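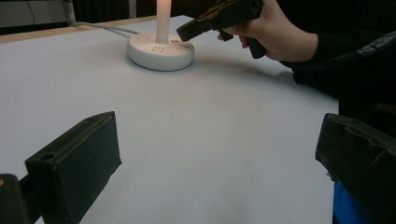 Bench 2 notes: lamp task, hand-held grippers

20 Feb 2026 – Xiaoyan Yao
Filed under: Workshop log / Data collection

Search this notebook Go

Carried on with the lamp task. Zixuan and I took turns demonstrating, Hanyu ran the recorder and kept the tally. Target for the task is 647 accepted examples before Zeyu trains the next Tarkia checkpoint, so there is still a long way to go.

Task text as it stands in Orkero: "Bring both grippers to the lamp, steady the base with one, touch the button with the other, back off." Yutong wants the wording shorter. I left it alone for now because changing it in the middle of a batch splits the batch in two in the export.

Start of each example: both grippers held still, fingers open, clear of the lamp, for a slow count of two. Several of mine began while I was already moving and Hanyu threw them out. Fair enough. The trimming script looks for the still part and guesses badly when there isn't one.

Batch A, 16 attempts, 15 accepted. The one rejected was me bumping the stem with the left finger. Lamp tipped, I caught it, and the catch would have been in the example. We do want recoveries at some point, but under their own label.

Batch B, nine accepted, then we stopped to sort out the lighting. There is a bright slanting streak on the left part of the paper and it creeps over during a session. Zixuan thinks we should leave it in for variety. I would like at least one batch without it so we can tell whether it matters. Agreed to note it in the comment field each time and decide once Zeyu has looked at the training curves.

Setup at the bench

White paper over the board, rails left and right, lamp close to the middle with its cable running back to the far edge. It's the cat-head lamp, with the button on the right side of the base. A black gripper in each hand, marker plates facing up. The lamp gets moved and turned a little between examples. Don't put it back on the same spot out of habit – I caught myself doing this for most of Batch A and the positions will be bunched up.

Watch the gripper cables. The left one loops over the back of the hand, and if it is too short it pulls the wrist around when you reach across. Give it slack before you press record. Keep the marker plates tilted toward the overhead view as far as is comfortable. Tracking dropped out twice when Zixuan rolled the right hand inward to get at the button. 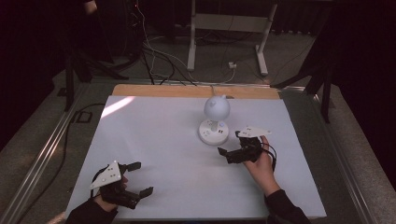 Problems and things to try

1. Finger pads. The creases in the pad covering on the right gripper catch on smooth plastic. Milletti sells a softer pad, and I have asked for a quote. Until then, swap in the spare pair from the drawer and write down which pair was used.

2. Button press. Pressing with the fingers fully open works for me but Zixuan closes them first. Both styles are in the data now. Zeyu says two ways of doing it is fine if there are enough of each, and a headache if one of them turns up only a handful of times. From the next batch we alternate.

3. Speed. I'm too fast. Hanyu played back a few of mine beside Zixuan's and mine take a little over half the time. Slower approach, same retreat.

4. Clock drift between the left and right recordings. Small, but it was there again after the long break. Restarting the Fu logger cleared it. Yutong has the log files and will look at them when the export is done.

5. Labels. "Steady" and "hold" are both in the list and we have used them for the same thing. Merge into "steady" and fix the old entries before March.

Next session: Batch C with the lamp turned so the button faces away from the right hand, to get some left-hand presses. Hanyu to demonstrate, I'll take the recorder. Batteries are on charge on the shelf by the door.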